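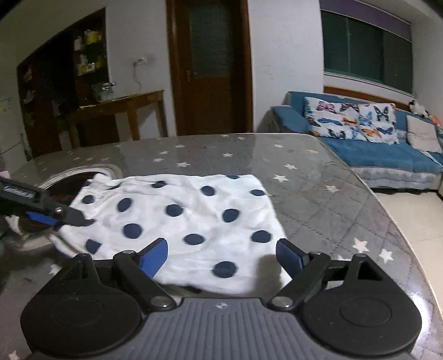 Week 3 notes: the folding session that went bad

Course: Hands-on Robot Learning, Sesturthorpe
Notes by Nurhan Taşdemir

Okay, so last week I promised you a real failure, and this one is mine. We recorded 300 folding demos with two hand-held grippers, trained on them overnight, and the arm at Favby closed on thin air. Over and over! It would come down beautifully, pinch a finger's width above the cloth, and then carry nothing very carefully to the other side of the table.

What we thought it was

My first guess was the cloth. Polka dots on white cotton look like a gift for tracking, but once the fabric wrinkles, a dot can go oval or slip into a crease, and then you've got a landmark that changes shape. My second guess was the shiny clear table cover, with a bright reflection sitting on it in some views. I spent most of a day on that one (masking glare, retraining, sulking) and the arm missed just the same.

What it was

A height offset on the left gripper. Its tracked tip position had drifted up after a knock, and we didn't recalibrate. All the demos after the knock said "the cloth is up here", and the policy believed them. Lương found it in ten minutes by plotting the lowest tip height in each demo, left against right. You could see the step in the plot from across the room – the jump came at demo 25.

So please learn the plot. Load your session in Skilix, take the minimum tip height per demo, and look for a step or a slope. A healthy session gives you two flat, slightly fuzzy lines.

Why trousers made it worse

With a towel you can pinch an edge that sticks up a bit, so a small height error sometimes gets forgiven. A trouser leg lying flat gives you hardly anything to grab. You press the pads down on the fabric, hold the leg with the other gripper, and then close. If your recorded height is off during that press, the whole grasp is off. 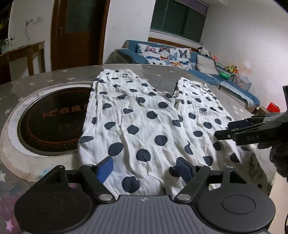
Before you record

1. Touch both tips to the table at the same marked spot and compare the heights.
2. Wiggle the fingers at the pivots. Any play, stop and tell me.
3. Do the touch check again every 25 demos, and right after any bump, even a tiny one.
4. If the table has a cooktop built in, it's unplugged before any cloth goes down. I check the plug myself and I'd like you to check it too.

For next time

Session 461 is in the shared folder. There's a fault in it, a different one from mine. Bring your tip height plot and a paragraph on which demos you'd throw out – I'll ask you to defend the cutoff, so don't just pick a round number.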